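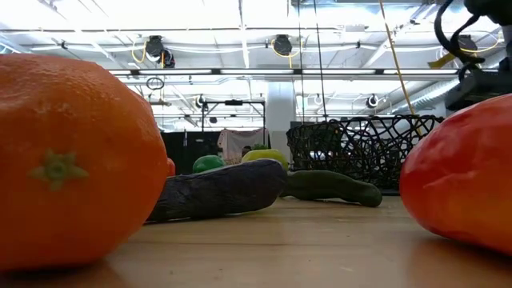
*Fruit and vegetables on a wooden table, before sorting*

## Which of these can share a basket?

**Drita Janevski**
October 20, 2021

I buy produce once a week and leave it on a wooden table until I have time to sort it. The current lot includes an orange, a cucumber, a dark purple eggplant-like vegetable and some green and yellow-green fruit. I have one wide black basket with an open weave, and a refrigerator that runs at 5 °C in the main compartment. The last cucumber went soft and pitted within a week in the refrigerator. The one before that turned yellow on the table. The eggplant wrinkles at the stem end wherever I put it. What goes in the basket, what goes in the refrigerator, and does the weave matter?

---

**Jawad Bhutto**

Two separate problems: chilling injury and ethylene.

Cucumber and eggplant are both damaged by long storage below 10 °C. Pitting on a cucumber is the usual sign. Yellowing on the table points to ethylene from ripening fruit nearby. Tomatoes, mangoes, apples and bananas all give it off. Citrus gives off very little, so the orange is a safe neighbor.

- Basket: orange, plus limes if you will use them within the week.
- Separate bowl: anything still ripening.
- Coolest shelf outside the refrigerator: cucumber and eggplant, unwashed.

If the room is warm, put the cucumber and eggplant in the refrigerator door and use them in 2 or 3 days. Wrinkling is water loss. A loosely closed paper or plastic bag slows it; a sealed one traps condensation.

The open weave helps air reach the underside of the fruit. Put the heavy pieces at the bottom.

---

**Nicanor Escobar**

I keep everything in the fridge and have no trouble. Maybe yours is set too cold? Mine is at 7.

---

**Yiğit Yalçınkaya**

Agree with Jawad on the cucumber. One addition: a rough weave can mark thin skins, so line the basket with a dish towel if you put tomatoes or ripe mangoes in it. Citrus doesn't need the towel.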